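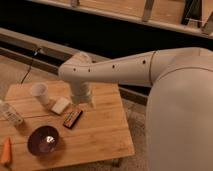 The Vorka side table in honey, on beige carpet, with a paper cup.

Home | Reviews | Tables | Lamps | Storage

Vorka side table: a square, with legs

2 min read

Ekinano sells the Vorka as "a table for every moment." I have had mine since December and most of its moments have involved mugs.

The top is the good part. It's a light honey color, the plank seams show, and the grain runs across it with some conviction. The legs are dark, as if ordered from a different catalog, but against a beige carpet I've come around to them.

Assembly took 31 minutes and 10 bolts, one of which went in crooked and lives there now. The instructions are a single drawing of a man looking pleased.

My old Drolau wobbled if you set down a paper cup with any feeling. The Vorka stays put on carpet. On my kitchen tile it rocks a little, and the felt pads cost extra.

Crumbs do settle in the seams. A butter knife gets most of them out, and I have made my peace with the rest.

Would I buy it again? Yes, on sale, in the same color. The gray looks like a wet sidewalk.

Contact | © Ruddock Home Reviews | Back to top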